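Moved to Pastov in February and set myself a very silly project: have one drink in every bar inside the city limits before the summer's out. A thread, because I'm nearly done and my feet hurt.

First thing I learned is that the city keeps a public list of liquor licenses and anybody can download it. It has 3,554 rows! Most of those are grocery stores, hotels, bowling alleys and one car wash. Take all that out and you get 70 places I'd call a bar.

70 felt doable. I'd like a word with the me who thought that.

Rules: one drink, sit down, talk to whoever's working. No doubling back to a place I liked until the list is finished. (Broke that one in the first week. The Stukberg has a back patio with a fig tree, what was I supposed to do.)

Best neighborhood by a mile is Mbwambo. Six bars on one street and you can do the whole thing without crossing the road. The one on the corner with the green door does a ginger beer they make in the basement and it'll clear your sinuses right out.

Worst for bars is the new part, up by the stadium. Tons of apartments, one place to drink, and it closes at nine. I asked the bartender why and she said the landlord lives upstairs. Fair enough I guess.

Somebody asked about prices. Cheapest pint was at Cidska, down by the rail yard, and it came with a bowl of peanuts I didn't ask for and finished anyway. Most expensive was a hotel lobby that I'm still mad about so I'm not giving them the mention.

Shout out to Kipchumba Makori, who came along for the entire east side and drank nothing but tonic water and beat me at darts in every single place that had a board.

Also to Zawadi Rugemalira at Cidska — she went through my list with a pen and crossed off two that had already shut. One of them's a dentist now.

A few people want the spreadsheet. I'll share it when I've cleaned it up. Right now the notes column says stuff like "good stools" and "dog??" and that's not going to help you plan a night out.

If you're only here for a weekend: Mbwambo early, before the tables go, then walk down the hill to Cidska while the kitchen's still open. Get the potato thing. I don't know what it's called, it's on the chalkboard.

Five bars left on the list as of July 30, 2022. Two of them only open on game nights so that's going to take some planning.

If you know a place in Pastov with a jukebox that plays real records, reply and tell me. I'd go to 100 bars for one of those.
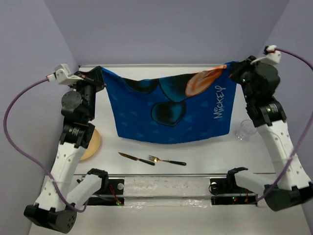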